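We use cookies to remember your cart and to see which pages get read. By continuing to browse this site you accept our cookie policy. Accept | Settings

Antal Teaching Cell

The Antal is a bench-mounted cell for teaching a robot arm a task by demonstration. An operator guides the arm by hand, or drives it from a remote handset, and the cell records the motion together with video from the fixed camera. The recordings are then used to train or test a control policy.

The cell is sold without an arm. It accepts most small six-axis arms through the adapter plate supplied, and we stock drilled plates for the Lender and Dustau mounting patterns. Other patterns can be drilled to order from a dimensioned drawing.

Work bin

Tasks are carried out in a shallow, open-topped bin with sloping side walls. Objects that are dropped or pushed against a side tend to slide back toward the floor, where the arm can reach them. The bin is painted flat dark gray inside. Light or brightly colored parts show up well against it. Black parts can be harder to pick out, so check the camera view before starting a long session.

The bin lifts out for cleaning after four thumbscrews are removed. Wipe it with a damp cloth. Solvents will mark the paint. Touch-up paint is available in small bottles.

Teaching by hand

Press and hold the guide button on the wrist collar and the arm goes slack enough to move. Release it and the arm holds its position. A second button opens and closes the gripper. Hand guiding works best for short tasks with plain contact, such as setting a part upright or pushing it against a stop. The operator's hands will be in the video for the whole demonstration. If that is a problem for your training method, use replay: the cell runs the recorded motion again with the operator standing clear and saves new video. Objects must be put back in their starting places first.

Teaching by remote control

The Cendent handset plugs into the front of the control box. It has one grip for position and rotation, a trigger for the gripper, and a foot pedal that disconnects the grip from the arm while the operator shifts to a more comfortable posture. Motion scaling can be set to full, half or quarter. Most operators use half scale for inserting parts and full scale for everything else.

Recording

Each demonstration is saved as a separate episode with joint positions, gripper state, button presses and video on a shared clock. Episodes can be marked good, bad or unsure from the pedal. The internal drive holds 4,000 one-minute episodes at the default video setting. When it is full, recording stops and a message appears. Old episodes are never overwritten.

Starter objects

A foam shape-sorter block and a black L-shaped holder come with the cell. The block has shaped recesses in its top, including a star, a circle and an oval. The holder has a flat base and an upright plate with a curved top edge. Either can be used for positioning practice before you move on to your own parts.

Specifications

Arm mount: 6-hole adapter plate
Episode storage: 4,000 one-minute episodes
Handset cable life: 1,000 hours of use
Power: 110 to 240 V
In the carton: cell frame, work bin, camera and bracket, control box, adapter plate, starter objects
Sold separately: arm, gripper, Cendent handset, spare bin

Price and delivery

The price of the cell is on the quote form, as it depends on the adapter plate. A spare bin is $439. Orders received by 28th April ship with the current control box. Later orders ship with its replacement, which uses the same cables and reads the same episode files.
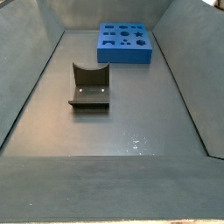

Work bin with the foam shape-sorter block and L-shaped holder.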